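Scroll floral

Scroll floral is a family of printed patterns for household cloth in which flowers, most often roses or rose-like blooms, are scattered over a ground of thin curling lines. It turns up on tablecloths, curtains, pillow covers, aprons and wrapping cloths, and it has one of the most loyal followings of any everyday print. The lines are usually a darker shade of the ground color, so that from across the room the cloth looks plain with flowers on it, and only up close does the swirling show itself.

Name

Sellers use a whole crowd of names for the same thing: swirl rose, curl and bloom, vine rose, garden scroll. In the Drastville cloth trade the old word was "curly", and a bolt of it was simply "a curly" (plural "curlies"). The term scroll floral was settled on by Melaniia Karpenko in her pattern handbook Resow, which sorts home prints by what the ground is doing before it looks at what the flowers are doing. Her approach sounds backward until you try it, and then it works wonderfully well.

Ground and flowers

The ground lines are called scrolls whether or not they close into a true spiral. A good set of scrolls never quite meets a flower head-on. They slide behind it and come out the other side, which gives even a cheap, flat print a surprising amount of depth. Karpenko describes 3 kinds:

Open scroll – long loose curves with a lot of plain ground between them.
Tight scroll – small curls packed close together, nearly a texture.
Broken scroll – short strokes that start and stop, often ending in a dark hook or curl.

The flowers are generally printed in mixed sizes. One large bloom leads, with smaller ones grouped near it, and then there is a stretch of ground before the next group begins. Pink on purple is the classic pairing and a lovely one! Red on cream and yellow on gray-blue are also common, and there are green-ground versions that purists tend to argue about.

Repeat

A repeat is the distance at which the pattern starts over. In the Imodberg printings, which many collectors learn on, the standard repeat was 28 inches for tablecloth width and 12 inches for pillow and apron goods. The short repeat is livelier on small pieces because every piece gets at least one whole lead flower. The long repeat only pays off when the cloth is spread out flat, and a table set with it can look completely different from one end to the other.

Cutting across a repeat is not considered a fault. Cutting through a lead flower is, at least among quilters, who will happily waste a strip of cloth to save a rose.

Color names

Purple grounds cause more disagreement than all the others together. The Sirko color card, a folded sheet of 15 swatches once handed out at fabric counters, has separate entries for lilac, mauve, plum, heather and "evening", and the last two are so alike that the card's owners still debate whether one was a printing mistake. Outside of collecting, people say purple and are perfectly well understood.

Looking at a piece

Scroll floral should be looked at twice, once flat and once loosely gathered. Flat, the spacing of the flower groups can be checked. Gathered, the print shows how it will behave in use, as a curtain or over the back of a chair. Daylight from one side is best, around midmorning if the window faces east. 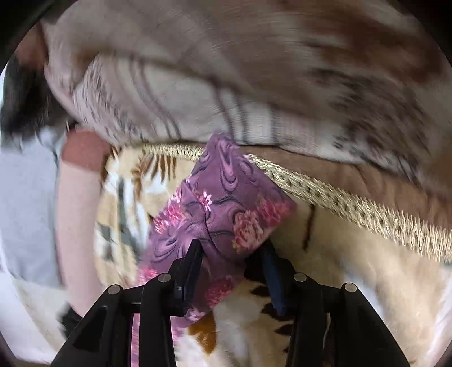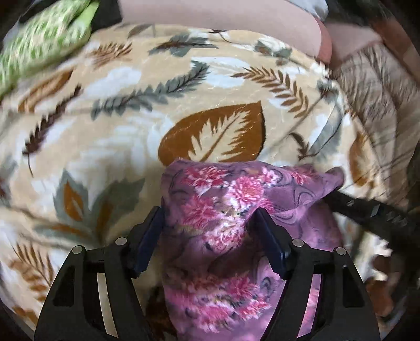
Mixing scroll floral with other prints is a subject all of its own, and opinions run strong. The usual advice is to keep it next to plain cloth, but it holds up far better in company than people expect. The dark lines tie the ground together, and the pinks stay readable even when the neighboring pattern is busy. The purple cloth against the cream, tan and brown of an animal-style blanket is a case in point, and over beige with leaves it looks calmer still, with the blooms near its upper edge doing most of the talking. What matters most is that the two prints differ in scale or in warmth. Two purple florals of the same size side by side will blur into each other, and a striped neighbor works best when the stripes are dark enough to pick up the color of the scrolls.

Folds change the print as well. A mauve ground can drop to a dark plum where it turns in on itself, and for this reason Karpenko recommends matching thread to the ground in shadow if the hem will be gathered, and to the ground in full light if it will lie flat.

Related patterns

Vine stripe, in which the curling lines run in columns. Chintz rose, with a plain ground. Paisley scroll, where the curls grow large enough to become the main figure and the flowers move inside them.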